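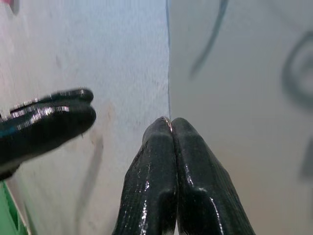 Repainting the utility nook at Brikside, thread. Two of the panels in there meet in a straight vertical joint, and I want it caulked before any primer goes on. White on the left with a slight mottled grain, smoother light gray on the right, a thin dark blue line between them.

Joint length is 133 cm. Backer rod only where the gap takes it.

Kátia Pimentel asked about the brownish specks on the white side. Stain blocker, one coat, 21 minutes, then sand.

Caulk is Todness, paintable. Bead cut at 7 mm, tooled once.

Primer in January.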